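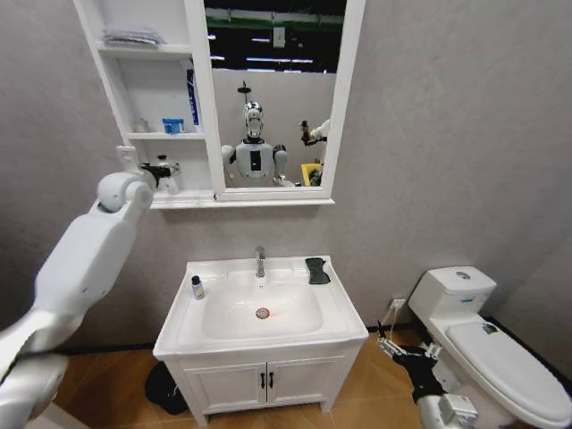

Moson objected that open shelves next to the mirror keep small toiletries in order simply by keeping them in sight. We doubt it. The claim rests on the Willcombe survey of 2000 households, which asked people where they keep things and never checked. A towel, a toothpaste box and a bottle can share one set of shelves and still follow no plan.

Clutter on the basin itself is the usual measure in this literature, and a weak one. 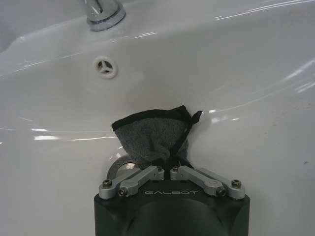 Does a clear bowl mean the shelves are working? It shows only that the bowl is clear, and the bottles may have ended up on the rim or in another room.

The Obura scale gives a full 25 points for items "within reach of the tap." It treats a pump bottle and a spray can side by side on a ledge as a pair, though they may be used hours apart. We see little reason to reward that.
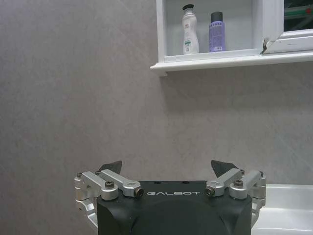

Shelf height

Guvex advises putting daily items lowest and linens on top. The layout in Figure 2 partly fits this advice: the folded towel is on the top shelf and bottles are on the bottom one, but the toothpaste stands on the middle shelf, above them. Under the Guvex rule this is an error. We are not convinced, as the rule was drawn from only 12 bathrooms.

Figure 2. Open shelves and mirror above a washbasin.
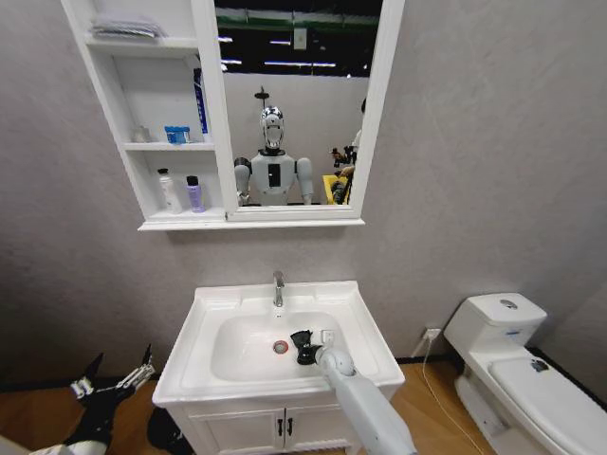 Limits

Our own case is thin too. We looked at where things stood and did not ask who put them there, so habits of use remain a guess.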